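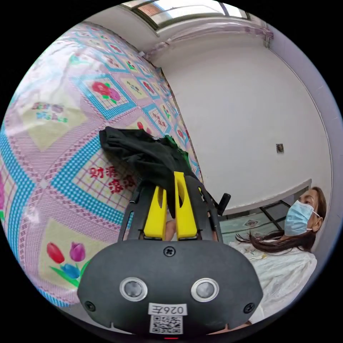 What should we expect at a robot training demo in someone's home?

Posted by kettle_lane, 5/22/21

My mother signed up to host a demonstration visit from Kutirov. They are bringing the hand-held grippers and folding clothes with them on her table. She has a plastic tablecloth with a flower print and wants to know if she should take it off. Also, how much room do they need, and can the neighbors watch?

Felista Rotich

I hosted one in October. Leave the tablecloth on. They asked us not to tidy or swap anything, and a busy pattern is fine. Ours was the shiny kind with checks and big flowers, and they used dark clothes on it, which showed up well enough.

The grippers have two yellow fingers and you hold one in each hand. You pinch the cloth, lift, lay it over, let go. It is slower than folding by hand. My first shirt ended up in a lump and I had to shake it out and start over. By the end of the visit I had done 100 folds and my wrists were sore, so tell your mother to take breaks.

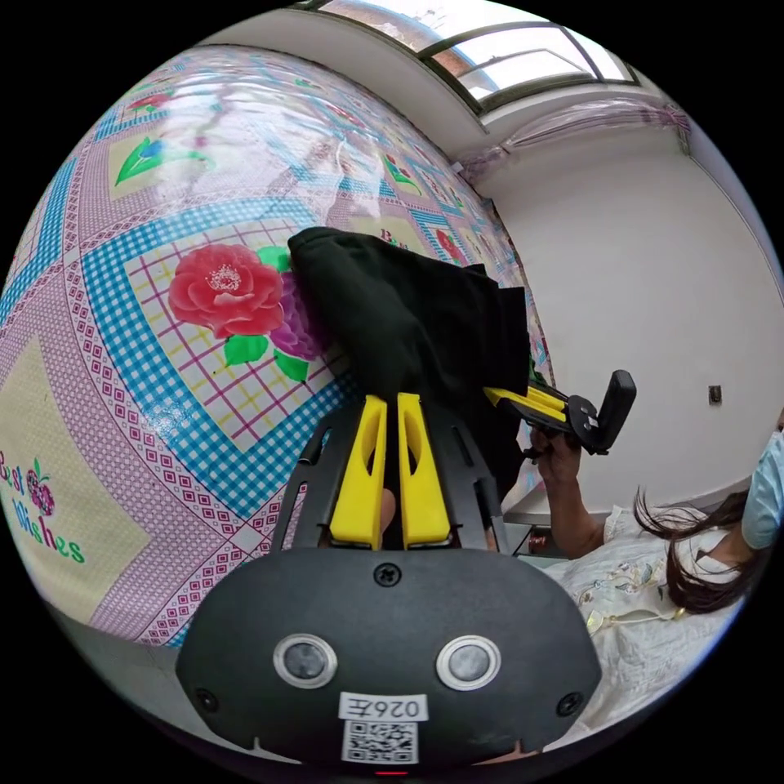 They also told me to grab near a hem or a sleeve end, and to keep the fingers low so they don't close on the tablecloth. If you do catch the plastic, open up and try again. Daylight from a window was enough for us. We wore masks the whole time.

We had 5 neighbors in to watch and that was too many for the room. I would say 3.

Cloutier88

Depends on the crew. Mine was with Lallus, not Kutirov, and they wanted a plain cover. Call and ask.

pdw

Same as above. Clear the chairs out of the way first. Ours took all afternoon, and there was a form to sign that I never got a copy of.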